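# Chapter 6: Managing a Squad Through a Season

A league season is long, and very few players are available for all of it. Anyone who runs a team has to decide every week who is fit to start, who is fit for the bench, and who should stay home. This chapter deals with those decisions at the level of a small club, where the coach may also be the person who books the field and drives the van.

By the end of the chapter you should be able to read an availability sheet, plan minutes for a player coming back from a layoff, and explain a selection to the player who was left out.

## 6.1 The season at Berkbridge

We will use one club as a running case. Berkbridge is a women's soccer club in the second tier of a regional league. Its head coach, Hongjun Fan, began preseason in July with a squad that looked large enough on paper. Two goalkeepers were registered, every outfield position had at least one backup, and the club had turned down a late transfer request from a defender at Tunddale because there seemed to be no room for her.

By the first break in the schedule, both center backs had missed matches. One had a calf strain and the other had been sent off at Trotine and was serving a suspension. A midfielder filled in at the back for three games. She did well enough, but her absence from midfield was felt, and Berkbridge conceded late goals in two of the three.

Fan's notes from that period are short. They list who trained, who played, and for how long. They don't record how hard the sessions were or how the players felt the next day. When the first center back returned, Fan had little to go on besides the player's own word. She started the next match and was back on the treatment table before halftime.

Keep this case in mind as you read. We return to it in Section 6.4, where the club changes the way it keeps records.

## 6.2 Three kinds of absence

Absences fall into three groups, and each is planned for differently.

**Fixed absences** have a known end date. Suspensions are the clearest case. So are exams, weddings, and work trips, as long as the player tells you in time.

**Open absences** have no firm end date. Most injuries belong here. A physical therapist may give a range, but the range can move in either direction, and the coach should plan on the later end of it.

**Partial absences** are the hardest to handle. The player can train but not fully, or can play but not for a whole match. A squad list that marks people only as "in" or "out" has no place for them, and they tend to be counted as fully fit.

## 6.3 Planning minutes

A player returning from an open absence should have a minutes plan before she is named in a squad. The plan covers a block of matches and sets a total for the block. It is agreed among the player, the coach, and whoever is treating the injury.

Suppose a winger at Balogh is given a total of 200 minutes over four matches. Used badly, she plays two full games, then 20 minutes, then none. Used well, the minutes rise from match to match, starting with a short spell from the bench.

Write down the minutes actually played after each match and subtract them from the total. If the winger in our example has played 100 minutes after three matches, she has 100 left, which is more than one regular match can use. The extra minutes are not owed to her and should not be carried into the next block.

Training counts too. Many clubs keep one log for matches and another for practice, and in a small club the second is often missing. Section 6.4 shows a single log that holds both.

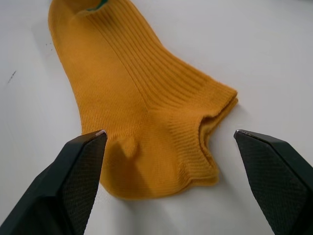
**Figure 6.1** A mustard-yellow sock on a white tabletop.

### Terms to know

- availability sheet
- fixed, open, and partial absence
- minutes plan
- block

### Before you go on

Take a team you play for, coach, or follow. List every absence from its last four matches and place each one in a group from Section 6.2. Mark any you can't place. You will need the list for the work in Section 6.4.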